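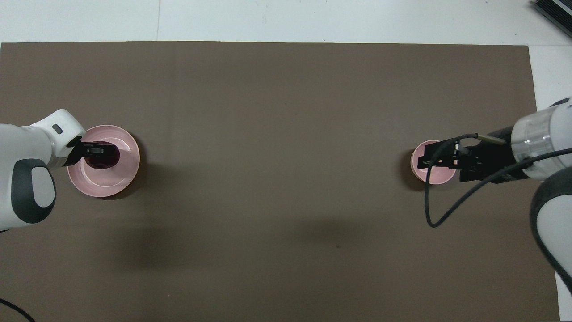
Stop asking me which planner

Posted 30 January 2020

Every time I give a talk on two-arm work the first question is which planner we use. Always. Someone at the back, arm already up before the last slide. And I give the answer (sampling based, off the shelf, nothing you haven't heard of) and they write it down and I can see they think they got the secret.

They did not get the secret. The planner is maybe the part of our stack I think about least.

What I think about is logs. And clocks. And whether the thing that failed last night can be made to fail again this morning, on purpose, at my desk, with the arms switched off. My claim, and I will defend it to anyone: a lab with a mediocre planner and good replay beats a lab with a great planner and no replay. Within months. Every time I have watched it happen.

Some background. I work on Clustoton, the control and scheduling layer we run on our two-arm tables at Gondetti. Small objects, small dishes. Pick it up, move it over, put it down, don't let the arms hit each other. Sounds like nothing. A child does it while watching TV. For us it is two controllers, a perception process, a planner, a gripper driver that was written by somebody who left, and a pile of glue scripts with names like final2.

In June we had a fault where one arm would stop dead over its dish and wait. No error. The other arm carried on happy as anything. Sometimes it cleared by itself, sometimes you had to kill the whole process tree and start over. Everybody had a theory. Mine was the planner, of course, because it's the part with the papers written about it. So we swapped planners. Took three weeks. Fault still there.

Joaquim Pinheiro didn't argue with any of us. He went off and wrote a recorder. Every message between every process, stamped when sent and stamped again when recieved, dumped to disk, and a small tool that plays it back at the same rate or slower. Ugly thing. Command line only, crashes if you give it a path with a space in it. Still does. But the next time the arm froze we had it, the whole run, and we found it the same afternoon.

It was the clocks. The gripper state came off a different machine than the arm state and the two drifted apart, and past a 40 millisecond gap the scheduler decided the gripper message was stale and threw it out. So it sat there waiting for a grip confirmation it had already been sent. Politely. Forever. The line responsible was 3828 in a file nobody had opened since the first demo. One comparison. The fix was smaller than the commit message.

Three weeks on a planner.

Now I know the reply to this, I've had it by email already. The reply is that tooling is engineering, planning is research, and a research group should do research. Fine. But look at how the research gets done. You change a cost term, you run the robot, it looks better. Was it better? Or was the object a bit closer, the lighting a bit kinder, the calibration fresher? Without the recording you can't tell, you have a feeling and a video. A lot of published numbers in our field are a feeling and a video. Some of mine too, I went back and checked and there is one plot I would not put my name on today.

The other reply is simulation. Why record the real thing when you can generate as much as you like? I like simulators, we use one, it's good for catching the stupid stuff (arm through the table, arm through the other arm). But the simulator has one clock. That's the whole problem right there. It would never in a million years have shown us the June fault, it doesn't have the parts that broke. Same with cables dragging on a wrist, same with a gripper that reports closed a hair before it is closed. You only model the trouble you already know about.

And then the people who say learning makes all this go away. Give it enough examples, train end to end, no scheduler, no glue. Maybe! I'm not against it, Gowda is our own attempt at that and some days it does things I could not have programmed. But where do the examples come from? From the logs. If the camera stamps and the joint stamps don't line up then you are teaching it that hands move before eyes see. We threw away a big chunk of our early training data for exactly this and it hurt. More learning means the boring part matters more.

What would I do with a new group, then. Recorder first, before anything moves. One time source for every machine on the table, and an alarm when something drifts, a loud one. Each run saved with the config that produced it, the whole config, defaults too. Replay that runs on a laptop. Then a planner, whichever, pick the one with the best docs. We did it in this order on Mevo, our second table, and bring-up was so dull that there's hardly anything to write about it.

Funding is the part I can't fix from here. Try putting "message recorder" in a proposal. I did once and it came back with a reviewer note asking where the novelty was. So it gets written at night by whoever is annoyed enough, in between the work that counts, and it leaves when they leave. There are roadmaps going round with a robot in every kitchen by 2040. Ok. Show me the one that has a line on it for debug tools. I've looked at a few and they go straight from perception to dexterity to homes, with nice arrows.

Joaquim's recorder will go out publicly once he cleans it up, he says, and he's been saying that a while now. If you want it before then write to me and I'll send the ugly version. Don't put spaces in the path.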